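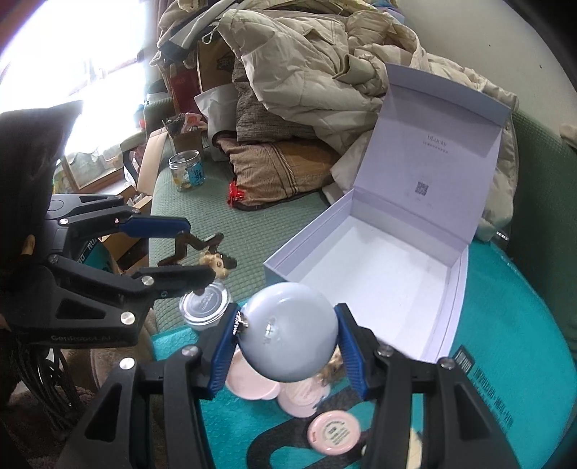

Two hand-held grippers at work on a sofa seat, one closed on a round case with a small clasp. (Photo: Tumdale)

27/02/2020
By Evelien Stevens, Tumdale press office

Print this page | E-mail this page

Tumdale today released version 3 of Culero, its software for turning hand-held gripper recordings into motion plans for two-arm robots. The release adds a grasp planner for small rigid items lying among cloth, bags and open packaging.

Earlier versions planned each arm separately and merged the results afterward. Version 3 solves for both arms in one pass and checks finger clearance against soft surfaces as well as hard ones. Cushions and coats are stored as height maps with a stiffness value, which the user can edit by hand.

The perception module has been rewritten to deal with glossy surfaces. Bright reflections are masked before the outline of an item is fitted, and the fit is repeated whenever a finger pad covers part of the edge. Clear containers are still handled by a separate model, which is off by default.

"Round cases were our worst class," said Balakrishnan Kandasamy, who leads planning at Tumdale. "The pads have to meet on opposite sides, and a small error in the center estimate makes the case turn in the grip. We now correct that estimate at 60 hertz until contact."

Hoekstra, which has tested the software since November, will use it for sorting mixed household goods. Kane Sheehan, controls engineer at Hoekstra, said setup on a new cell took almost two days, most of it spent on calibration.

Plans made in version 2 can be opened but must be solved again before they are run. The log format is unchanged.

Culero 3 is available to current license holders through Rikwood. Technical questions should be sent to Wim Timmermans at Tumdale.

Print this page | E-mail this page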